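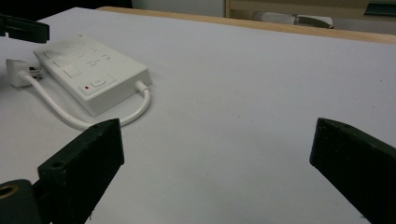 How to Segment and Label Hand-Held Gripper Demonstrations

Purpose of this guide

This page sets out the procedure used by the Drustum manipulation project for turning hand-held gripper recordings into labeled episodes suitable for policy training. It is intended for new annotators and for partner laboratories that wish to produce labels compatible with ours. Readers are expected to have the Weron labeling tool installed and to have access to at least one recording session.

The worked case throughout is the power strip task. The strip, its cord and its plug make a useful training case for annotators: the body is rigid, the cord is flexible, and both are white on a white tabletop. The red indicator light is often the easiest landmark to find.

Before you begin

Open the session in Weron and confirm that the video and the finger-width signal play together. If the two drift apart by more than 3 video samples at any point, stop and return the session to the recording team. Do not try to correct the timing by hand.

Read the task sheet for the session. It gives the instruction that the operator was asked to carry out, and this wording must be copied into the episode record without changes.

Step 1. Mark the start of the episode

The episode starts at the last moment of free space before the approach. At this moment the fingers are open, nothing is held between them, and the target object is in view. The still at the head of this page meets all three conditions: there is clear tabletop between the fingers, and the strip and its plug both lie on the table to the left.

Early practice was to start each episode when the recording began. In our comparison, this left long idle stretches at the front of the data, and policies trained on it tended to hesitate. Moving the start mark later removed most of this behavior.

Step 2. Mark the phases

Each episode is divided into approach, grasp, transport and release. Place the marks in this order:

1. Approach ends when either finger first touches the object.
2. Grasp ends when the finger-width signal has stopped changing and the object begins to move with the gripper.
3. Transport ends at the first opening of the fingers.
4. Release ends when both fingers are clear of the object.

If the operator misses and tries again, label the failed attempt as a separate grasp phase and set its outcome to "retry." Failed attempts are kept. They are filtered later, at the training stage, according to the needs of each experiment.

Step 3. Label the contact part

For objects made of several connected parts, record which part was touched first. The permitted values for the power strip are body, cord and plug. Choose "cord" for any contact along its length, including the curved portion near the strip.

Where a finger hides the point of contact, step forward until the contact can be seen and carry the label back. If it cannot be seen at any point in the grasp phase, enter "unknown." Annotators should not guess from the finger-width signal alone — a cord and the thin edge of a plug can give similar readings.

Step 4. Check and submit

Run the Gebremichael consistency check from the Tools menu. It reports missing phases, overlapping marks and phases shorter than the set minimum. Correct every reported item, then submit the session for second review.

Effect on training results

The procedure was tested on 400 recorded episodes of the power strip task. After labeling and review, 331 were accepted for training. Of those set aside, 22 were removed for timing faults and the remainder for an unclear start or an unknown contact part.

The policy trained on the accepted set completed the task more often than one trained on the full set without phase labels. The gain was largest when the cord was the first part touched. We have not yet tested whether the same holds for other corded objects, and partner laboratories are invited to share their findings.

Share this page: 22 shares | 3 comments

Related guides
Calibrating Finger Width Before a Session
Writing Task Sheets for Operators
Setting Up a Cuketti Review Queue
Second Review: Rules for Disagreement

Contact the Drustum documentation desk | Copyright Drustum Project | Back to top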